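The Long Table at Drevside

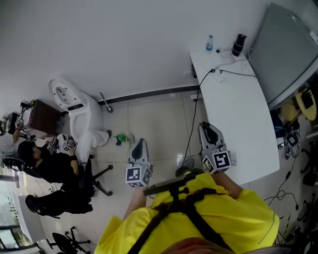 1. Water

Dušan Lukáč kept his eyes on the small bottle with the blue cap. If he looked at it he didn't have to think about the letter from Grolon, dated 4/12/18, which gave them 24 days to clear the room.

"You could ask Malý for the 660," said the woman in black. She didn't get up from her chair.

"I asked him."

"And?"

"He offered 100."

She turned that over for a while. The power strip hummed at the end of the white table – it had hummed all December.

"Then we finish 2 more runs," she said, "and after that we call him back."

Dušan pulled his yellow sleeve straight and started again from the left.

Contact: Gondus Stories | © Gondus | Back to top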